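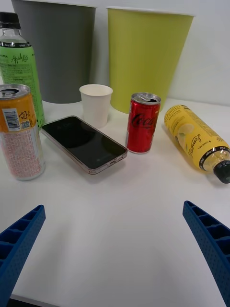

Figure 2. Drink containers, phone and the two tapered bins at the sorting table.

3.2 Table clearing with two colour-coded bins

The clearing task used a white table against a plain wall, with a gray bin and a yellow-green bin side by side at the back. Drink containers and small packaging were to be sorted between them; the phone was a personal item and was to stay on the table. Colour was the only cue to a bin's purpose. Neither bin carried a label, following the layout trialled at Naltthorpe.
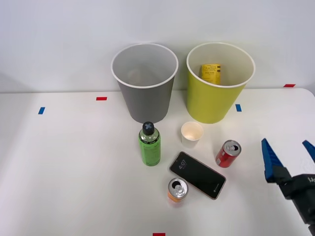 Murray Whitcombe objected at the design stage that bottles and cans are usually collected together, so a rule separating them would run against household habit. We kept a single class for both and assigned cartons and paper to the yellow-green bin.

Paper cups proved harder to place. Some local programs accept them with paper, others treat the lining as a contaminant — the written rule has to name them.
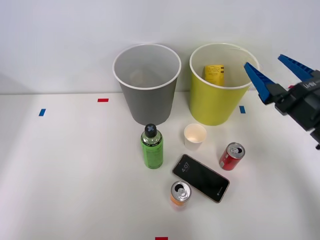 Lwazi Sithole asked whether a cup with liquid left in it should be handled as the same item. Our coding sheet treats it as one item with an added emptying step, and the same applies to a part-full bottle.

Of the 16 sessions planned, 14 were retained for analysis; the other 2 were set aside over coding disagreements.

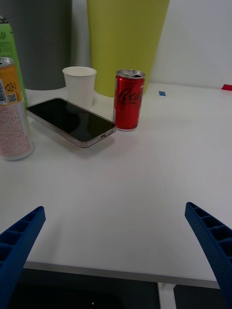 Does a phone left on the table count as an error? Only an item with an assigned bin can be scored as missed, so a phone left in place is scored as correct.

Placement order was left free and is reported separately in Section 4.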